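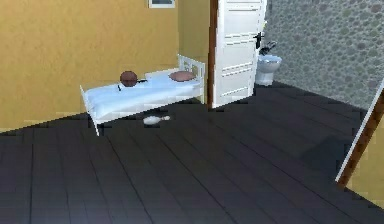 Render: Tistura / Daryna Polishchuk

Will it pick up after me? Household chores and the machines that are learning them

Friday, August 1, 2025

Welcome to the summer gallery, and do put the kettle on first, because I've never been able to write a short introduction and I don't suppose I'll start now. Those of you who came along to the open evening in Zundov in June will remember that the question we kept coming back to, over the biscuits and well past the time we'd booked the hall for, was a very plain one: can a machine tidy a bedroom yet? Not a warehouse, not a car factory, just an ordinary bedroom with things left lying about in it. My neighbour asked it first, and then everybody else asked it in slightly different words, and I went home with my head full of it.

So that's what this page is about. The short answer is "a bit, sometimes, if you're patient", and the long answer is everything below.

THE BEDROOM

Mustard walls, a white bed and a ball on the bedding, with one small white thing down on the dark boards. It's all computer-made, down to the folds in the sheet, and it's still a job I'd put off until after lunch.

A few words about that job, for anyone who likes the detail (I do!). Tidying sounds like one chore and it's really a whole string of little decisions. Take the ball. Does it belong on the bed? In my house it would depend on who was asking and whether the dog was in. A pillow is easy enough, a pillow goes by the headboard and we can all agree on that, but a small dark object near the edge of a mattress could be something precious or something for the bin, and you or I would pick it up, turn it over and know. For a machine, the picking up is hard and the knowing is harder still.

Then there's the floor. People at the open evening were surprised when I said that the thing on the floor would worry me more than anything on the bed. A little item lying close under a bed rail leaves very little room for a clumsy arm to come in from above, and if it has a rounded shape you may well nudge it further under before you've got hold of it. I've done precisely that with a lipstick and a broom handle, and I have had a good many years of practice at being a person.

And then the doorway, with the bathroom beyond it. I'm fond of an open door in a practice room. A tidying machine that only knows about one room is going to be stumped the first time something needs carrying through to the next, and most of what I find on my bedroom floor does belong somewhere else entirely.

WHY PRACTISE IN A MADE-UP ROOM?

I was asked this so often that I wrote the answer on a card. You can drop things in a made-up room as many times as you like and there's no mug to sweep up afterwards. At Tistura we ran 1198 tidying attempts over the spring, on all sorts of layouts, and 667 of them ended with everything put where we'd asked. I was thrilled with that, and then my sister pointed out that she would not keep a cleaner who managed it only that often, and I had to admit she had a point.

The trouble, of course, is that real rooms don't behave. Karpenko, who have kindly let us borrow their workshop flat, set us 88 attempts with real objects on a real bed, and we came home rather humbled. Soft things were the worst of it. A sheet that hangs so nicely on a computer bunches up when you drag something across it, and the machine, bless it, had a habit of taking hold of the sheet along with the thing on top.

SO, CAN THEY DO IT YET?

For a shop floor, where the shelves stay put and the boxes are all the same shape, I think we're a good way along, and the people at Prasell tell me their restocking trial is getting less dull to watch. For homes I'd say wait a while longer. I would trust a machine to fetch a ball off a bed while I stood in the doorway and watched. I wouldn't go out and leave it to get on with the whole room.

If you'd like to come and argue with me about any of it, the next open evening will be in the same hall in Zundov, and the date will go up on the notices page once the hall has confirmed. Bring a question, and bring a cake if you're that way inclined.

Words by Daryna Polishchuk. Please ask before reusing the picture; I nearly always say yes.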